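Visit report: Usuga demonstration rooms, Brondley
Apr 16, 2021

The Usuga showroom is in Brondley, in a low brick building behind the tile warehouse, and visitors are asked to park on the street. I had booked the afternoon session, which runs two hours and costs nothing. Four groups go through at a time. Ours was made up mostly of people from aged care and short-stay rentals, plus a couple who run a motel near Flusden and had driven up for the day.

The product on show was the Prarnora, a two-armed household unit that Usuga sells outright or leases by the month. It is meant for light tidying: cushions, folded towels, toys, laundry, light items left on the floor. The company is clear that it is not a cleaner. It does not vacuum, mop or wipe, and the sales staff said so before anyone asked.

We started in a meeting room with a talk that went on longer than it needed to. The useful parts were these. Each arm is rated to lift 1298 grams at full stretch, so a full laundry basket is out of the question but a cushion or a bath towel is well within range. The unit on show was number 2801 off the line, and the staff said the joints had been revised since the first batch. The lease includes one service visit a year. Replacement gripper fingers are sold in pairs and can be changed by the owner with the key supplied.

After that we were taken through to the demonstration rooms. There are three, furnished as a bedroom, a living room and a laundry. The bedroom was closed for painting, which was a disappointment for the motel people, who had come mainly to see bed linen handled.

In the laundry the Prarnora was given hand towels to move from a bench to a shelf. It managed all of them but put the stack down crooked, and an operator straightened it by hand. I asked if it could fold. The answer was that folding is on offer as a paid add-on from May and would not be shown until then. I would want to see it before paying for it.

The living room was the better session. It was set up as an ordinary lived-in room, with furniture close together and things left on the floor. The task was cushions. The unit picks one up with a single gripper or with both, depending on size, and puts it where the operator has marked on the tablet. Small cushions went fairly well. Larger ones were slower, and one was dropped beside the chair and had to be tried again. The second attempt was fine.

A few points from watching it for half an hour or so:

Speed. It is slow compared with a person. A cushion that I would move in a couple of seconds took the unit 35 seconds from the start command to letting go. Usuga's view is that it will mostly be left to work while the house is empty. That suits the rental people better than it suits a care home, where residents will be sitting in the chairs.

Noise. Quieter than I expected. There is a low whine when both arms move together, and you can talk over it without raising your voice.

Grip. The fingers are short and press firmly. I checked a cushion cover afterwards and found no marks on it, but it was a sturdy cover. I asked about loose knits and was told to keep the force on the lowest setting for those.

Cables. The cables run along the outside of the arms. One of the aged care visitors asked if they could catch on handles or bed rails. The operator said an enclosed version was being looked at but had no date for it. For our purposes I would count this as a mark against it.

Set-up. Each room has to be mapped before the unit will work in it. The operator said a room takes most of a morning the first time, and less after furniture has been moved. The rental people were not happy with this, as guests shift furniture all the time.

Stopping it. There is a large button on the body and another on the tablet. We were each invited to try the one on the body. The arms stopped at once and held their position, and the unit did not let go of what it was holding until the operator released it.

On price, the lease was quoted at 300 dollars a month per unit, on a two-year term, with mapping of the first two rooms included. Further rooms are charged at an hourly rate. The purchase price was only given on request and in writing, so I have asked for it and will pass it on when it comes. Delivery to Flusden and the districts past it is extra.

Afternoon tea was served in the meeting room and staff stayed to answer questions. They were straightforward about what the unit cannot do, and there was no pressure to sign anything. The printed brochure is less careful – it shows a made bed and a set table, neither of which we saw done.

My recommendation is that we do not lease at this stage. The cushion and towel work is real but it is a small part of what our staff do in a room, and the mapping time would cancel out much of the gain. I would go back once the bedroom is open and the folding add-on can be seen. Usuga runs sessions every fortnight and bookings are made through the front desk.

If anyone else wants to attend, wear flat shoes and bring a list of your room sizes – they will ask for it.
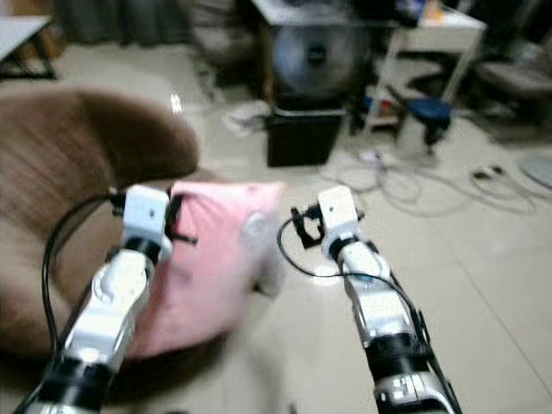 The Prarnora with a pink cushion in its left gripper, at the brown armchair.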